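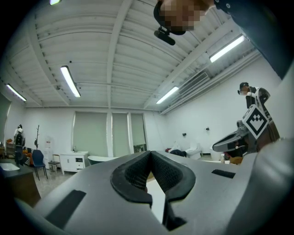

Figure 4. Corrugated ceiling with cross beams.

Search this manual Go

4. Mounting and pairing the Zilus room sensor

The Zilus sensor switches the lights on when someone enters and off again after a set delay. Read this whole section before you drill. Wiring for the Nundis switch box is covered in section 3 and must be finished first.

CAUTION: Turn off power to the lighting circuit at the breaker and check it with a tester. Do not rely on the wall switch.

4.1 Choosing a spot

1. Pick a place on a beam or other flat surface. On corrugated ceilings, do not fix the base plate across the ridges. It will rock, and the sensor will lose its aim.

2. Keep the sensor at least 50 inches from heaters, air vents and large fans.

3. Check that no hanging light or pipe blocks the view of the door.

Note: One sensor covers a floor area of up to 246 square feet. Larger rooms need a second unit on the same channel.

4.2 Fixing the base plate

4. Hold the plate in place with the arrow toward the door and mark both holes.

5. Drill the holes and fit the screws from bag B. For steel beams, use the clamp kit (sold separately) and leave bag B in the box.

6. Feed the cable through the center of the plate. Leave a little slack.

7. Push the sensor onto the plate and turn it clockwise until it clicks. If it does not click, take it off and check for a trapped cable. 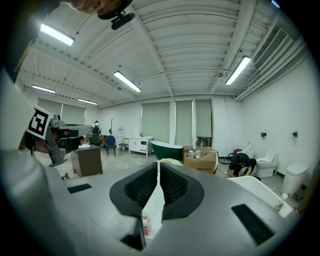
4.3 Pairing

8. Restore power. The sensor light blinks amber while it warms up. Wait for it to go out.

9. Press and hold the button on the switch box until its light turns green, then let go.

10. Walk into the room. The sensor light should blink green twice. If it blinks red, the channel is already in use. Move the dial on the switch box to the next number and repeat step 9.

4.4 Setting the delay

The delay is set to 8 minutes at the factory. To change it, use the small dial under the sensor cover. People who sit or stand still at a bench may need a longer setting.

CAUTION: Do not paint the lens or clean it with solvent. Wipe it with a dry cloth.

If you are replacing an older Eltano sensor, see section 6 for the adapter plate.

Shares 8 | Comments 0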